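How to label gripper approach phases in wrist camera recordings

Yaa Gyamfi, 16 July 2026

In this tutorial I explain how we divide a recording from a wrist camera into phases, so that a policy can learn the difference between moving freely and moving close to a control. I wrote it first for the new students in the Clotamora project, and in June I corrected it after they asked me many questions. You need a set of recordings, a video player which can move by single images, and a simple text file for the labels. We use our own small tool, Clindska, but any tool is good enough if it keeps the image number.

Before you start

Our recordings come from kitchen counter tasks. One recording is up to 74 seconds long and has one task, for example to press a button on an appliance or to turn a knob. The arm starts in a free position, comes to the appliance, touches it and goes back. We give each image exactly one of four labels: free, approach, contact, retreat. Please do not invent a fifth label in the middle of the work. If you feel that one is missing, write a note and we discuss it.

Watch the whole recording once at normal speed before you write anything. When I was new I skipped this step, and I had to label the first nine recordings again.

Step 1. Find the free phase
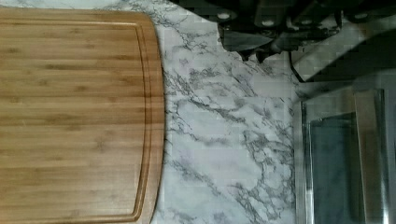 The free phase is the part where the arm can still go to several places and the image does not yet tell you which one. It is the easiest phase to label and also the one where people become careless. Look for large fixed things that you can use as landmarks later. On this counter I take the rounded end of the cutting board on the left and the steel appliance at the lower right, and I watch how the strip of marble pattern between them changes. The knife handles in the upper corner are a weaker landmark, as they leave the view quickly when the wrist turns. Write the landmarks in the first line of your label file, in plain words, so the second person can use the same ones.

Do not use the veins of the counter as a landmark. They look very similar in many places, and after video compression they change a little from image to image. I have seen two careful people disagree by half a second only for this reason.

Step 2. Mark the start of the approach

Now go forward until the motion is clearly directed at one target. Then go back, one image at a time, until you can no longer say this. The next image is the start of the approach. It is slower to search in this direction, but the labels are more stable.

Three rules help in the difficult cases:

If the arm stops and waits, keep the label it had before the stop.

If the arm changes the target, the approach ends and a new free phase begins, even if it is very short.

If the wrist only rotates and the distance to the target stays the same, it is still free.

The third rule is the one that people forget. A rotation moves everything in the image very fast and it looks like a decision, but the arm may still go anywhere. When you have doubts, open the joint positions next to the video and look at the wrist joint alone.

Step 3. Separate approach from contact

This step is the most important for our result, and it is also the most uncertain. From above, a finger can cover a button and still be a few centimeters away from it. The camera sits on the wrist, so it looks past the finger at an angle, and the depth is hard to judge. 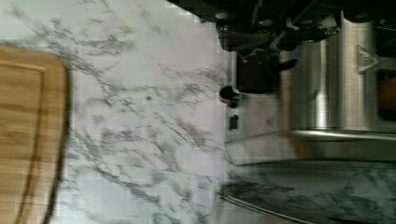 Can I decide about contact from the image alone?

Only in a few cases, and you should treat them as exceptions. Use the motor current of the arm as the main evidence, and the image as a check. Contact starts at the first image where the current stays over the threshold for six images in a row. If you have no current signal, write "contact uncertain" in the notes column and leave the label as approach.

The threshold is different for each arm. For the arm we call Girkau it is in the configuration file, together with the date of the last calibration. Please do not copy a threshold from another arm - we did it once and lost a complete set of labels. Measure it new: let the arm move in free air at the normal task speed, save the highest current, and add a small margin.

Shadows are another trap. The shadow of the gripper often reaches the target before the finger does, and on a shiny surface it can join with the reflection into one dark area. Two students marked contact at this moment in almost every recording. When we compared with the current signal, their labels were too early each time, and the policy trained on them began to press before it had arrived.

Step 4. Mark the retreat

The retreat starts when the current falls under the threshold and stays there, again for six images. It ends when the arm is back in a position from where it could choose any target. In practice this is when your landmarks from Step 1 are all in view again, or when the recording ends.

Some tasks need two presses. In this case you will have contact, a short retreat, a new approach, and contact again. Label all of them, also the very short ones.
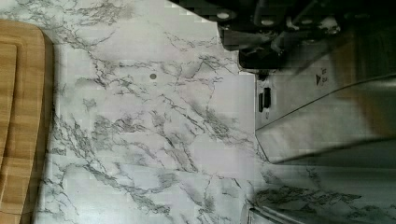
If the short retreat has fewer than three images, though, join it with the contact phase on both sides. Such short pieces are mostly noise in the current, and the training does not profit from them. Write in the notes column that you joined them and give the image numbers, so that another person can undo it later.

Step 5. Check with a second person

Each recording is labeled by two people who do not see the work of each other. Put both label files in the same folder and run the comparison in Clindska. It gives you a list of all borders where the two files differ by more than three images. Open each of these places together and agree on one border. Do not take the average! The average is often an image where neither of the two persons sees a change.

If you cannot agree, the recording goes to the Mbeki folder, named after our first test server, where we keep the hard cases. They are not used for training, only for evaluation.

What changed in our results

We trained the same policy two times, once with the old labels made only from the image, and once with the labels from this procedure. All other settings were the same. With the new labels the arm slowed down earlier in front of the target and made fewer empty presses. On large targets the difference was small. On small buttons it was clear enough that we could see it without statistics, but I still want to repeat the test with a different camera angle before we write it in the report.

Format of the label file

One line for each phase: first image, last image, label, note. Separate them with tabs, because the notes often have commas in them. The first line is for the landmarks, the second line for the threshold. Save the file under the same name as the recording and do not change the capital letters, as the comparison script does not find it otherwise.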